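Evaluating a policy in simulation: how many rollouts before I can trust the success rate?

drerilik_lab
Posted in Methods and Results

I trained an imitation policy on 400 teleoperated demos of a pick task with a single arm and a parallel gripper. I'm comparing two checkpoints in sim before we spend time on the real arm. Checkpoint A got 22 out of 32 and checkpoint B got 26 out of 32. My advisor says I can't claim B is better. My labmate says the gap is big enough. Same task, same object set, random object poses and random table textures each time. I did not fix the seeds between the two runs. Who is right, and what should I do before I write this up?

Risine

Your advisor. With 32 rollouts the 95 percent interval on each number is wide. For 22 out of 32 it runs from the low fifties to the low eighties in percent, and the one for 26 overlaps most of it. Run more.

kotian_m

Agree with the above but "run more" is only half of it. Fix the seeds first. If both checkpoints see the same object poses and the same textures, you can compare them episode by episode and look only at the ones where they disagree. That takes fewer rollouts than comparing two separate averages. Save the seed list with the results so someone else can rerun it.

After that, pick the number of rollouts before you start and don't stop early when B looks good. We settled on 271 for our last comparison. It's an odd number because it was what fit in one night on our machine, but we set it ahead of time and wrote it down.

Other things that bit us:

Check how success is scored. Ours counted a lift if the object's height passed a threshold at any step, so objects that got knocked into the air counted. We changed it to require the object to stay above the threshold for 3 seconds. One checkpoint dropped a lot.

Train more than one seed if you can afford it. Two checkpoints from one training run tell you about those checkpoints. They don't tell you much about the method.

Report failures by type. Missed grasp, dropped, never reached, timed out. Reviewers ask anyway.

Look at renders from the episodes where the two disagree. The success column won't tell you if the arm was over the wrong part of the workspace. I keep one still per disagreement, with the can on the table and the gripper both in view, like this one from our kitchen set.
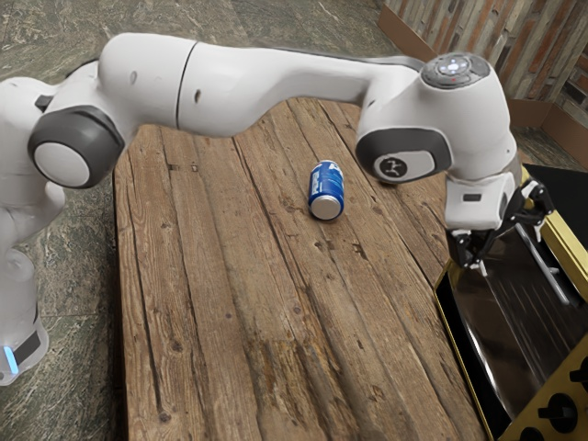
Amedeo Cattaneo

Mostly agree with kotian_m, but I would be careful with fixed seeds if the policy samples its actions. The same seed gives you the same starting layout and that's all. Run each layout several times per checkpoint and average within the layout before you compare. And keep a separate set of layouts for the final number. If you chose the checkpoint on one set and report on that same set, the result will come out too high.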